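Section 4: Checking and resetting the wrist camera and gripper 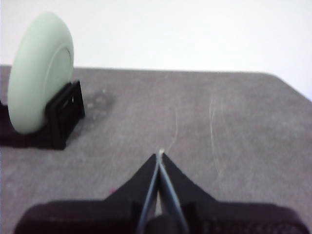
Carry out this procedure after fitting new fingers, after any knock to the wrist, and at the intervals given in the service table in Section 9. It applies to the Niklow bench cell with the two-finger gripper. Cells with the Dorncombe suction head have their own procedure in Section 5.

You will need the 2.5 mm hex key from the cell toolkit, a lint-free cloth, lens cleaner and a copy of the cell log sheet. One person can do the work.

CAUTION: The arm moves under power in steps 7 to 14. Keep hands, sleeves and lanyards clear of the bench and have the stop button within reach.

4.1 Preparing the bench

1. Finish or cancel the running job. Wait for the status lamp to turn steady white.

2. Remove all loose parts from the area under the gripper. A fixed stand may stay where it is, with its part in place, provided the fingertips can reach the bench centre without passing over it.

3. Wipe the bench top with a dry cloth. Fine scratches and old stains do not affect the check. Grit does, and so does any raised edge you can feel with a fingernail.

4. Press the stop button and confirm that the arm holds its position.

5. Clean the camera lens with one drop of cleaner on the cloth. Do not spray cleaner at the wrist.

6. Inspect both fingers for chips, bent tips and loose screws. Replace them as a pair. If a screw is loose, tighten it until it is just firm – the threads in the finger mounts are soft and will strip.

4.2 Closing check

7. Release the stop button and select Manual, then Tool, then Close. The fingers should meet at the tips. A narrow gap further down between the inner edges is normal.

8. Open and close the gripper 12 times at low speed. Listen for clicking and watch for one finger lagging behind the other.

9. If the fingers lag, go to 4.5 before continuing. The camera reset will not hold on a gripper that closes off centre.

4.3 Checking the camera view

10. Open the live view on the pendant. With the gripper closed, the tips should appear close to the centre of the picture and the gripper body should run along the bottom.

11. Compare the position of the tips with the on-screen cross. If they fall inside the inner ring, no adjustment is needed and you can go to 4.4.

12. If they fall outside it, press the stop button, loosen the two bracket screws by half a turn and move the camera by hand. Tighten the screws and look again. Small movements are enough.

Note: A slightly soft picture is acceptable for this check. If the picture stays cloudy after cleaning, the lens cover is probably scratched. Order a new one from Kandasamy, our parts supplier, and quote the cell serial number.

4.4 Storing the new position

13. Release the stop button if you used it in step 12. Select Tool, then Camera, then Store. The arm lifts 90 mm, pauses and returns. Do not touch the bench while it is moving.

14. Run the short test from the same menu. The pendant shows Pass or Repeat. If it shows Repeat twice in a row, switch off the cell and contact service.

15. Write the result, your initials and the cycle count in the cell log.

4.5 If the fingers do not close evenly

Switch the cell off at the wall and wait until the pendant screen is dark. Remove the lower cover and look for swarf or tape residue on the slides. Clean with a dry brush. Do not oil the slides – they are self-lubricating, and oil collects dust.

Refit the cover, switch on and start again from step 7. If the fault remains, the drive coupling is worn and the gripper must go back to the Prevstead workshop. Pack it with the fingers removed.

4.6 Intervals

Closing check: every 200 hours of running.
Camera view check: every 200 hours, or after any bump.
Finger replacement: up to 3,000 cycles with abrasive parts. See Section 9 for other materials.

Section revised Wed 11 November by Nataša Trajkovski. Steps 8 and 9 replace the single-cycle check given in the May issue.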